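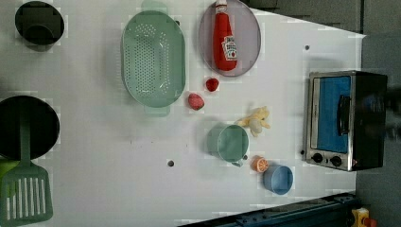
Cozinha de brincar montada na mesa branca: frigideira preta, espátula verde e escorredor verde-menta.

Como fazer massinha de sal que dura semanas

Gente, faço essa massinha desde que minha filha tinha dois anos e ela rende uma tarde inteira de "restaurante" (eu sou sempre a cliente difícil!). A receita peguei com o Edgardo Malabanan, meu vizinho de porta, e fui mexendo nela.

Você vai precisar de:
2 xícaras de farinha de trigo
100 g de sal fino
50 ml de óleo
1 xícara de água morna
corante alimentício

Misture a farinha e o sal numa tigela grande. Junte o óleo, depois a água aos pouquinhos, e vá mexendo com colher até dar para pôr a mão. Aí é sovar uns bons minutos, até parar de grudar! Grudou demais? Mais uma colher de farinha. Esfarelou? Molhe os dedos e continue.

Divida em bolinhas, faça um buraco no meio de cada uma, pingue o corante e amasse de novo (use luva, falo por experiência própria).

Guarde em pote bem fechado, na geladeira. Em novembro, com o calor daqui, fora dela a minha mofou em quatro dias.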